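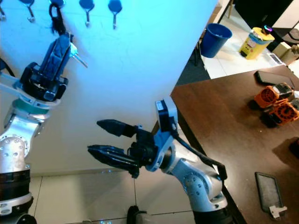 Wall hooks by a wooden table, one of them with a black strap hanging from it.

Home & Habits

There's a stretch of wall just inside my back door that has been, over the years, a place for coats, a place for a calendar, and for one long February a place for nothing at all while I made up my mind about paint. Entryways are like that. We walk through them more than any other part of the house (mine is 4 feet wide, if that) and we hardly ever sit down and think about them.

I started thinking about them in Jutgate, a mill town where the old row houses open straight from the sidewalk into the kitchen. There are 384 of those houses still standing, and every one I was invited into had worked out its own way of coming home. One family kept a bench for boots and a dish for keys. Another had a shelf so narrow it held only mail, and they swore by it!

The hardware store on Negi Street sells a plain peg rail, cut to length while you wait, and they told me they go through 200 of them in a good year, mostly in the fall when the heavy jackets come out. I brought one home on the train across my knees, feeling a little silly and very pleased.

My advice, if you'd like some, is to live with the bare wall for a week first and notice where your hand goes when you come in with groceries. Mine went much lower than I expected, so the rail did too. The dog's leash has the end peg now, and my good raincoat is still on the back of a kitchen chair.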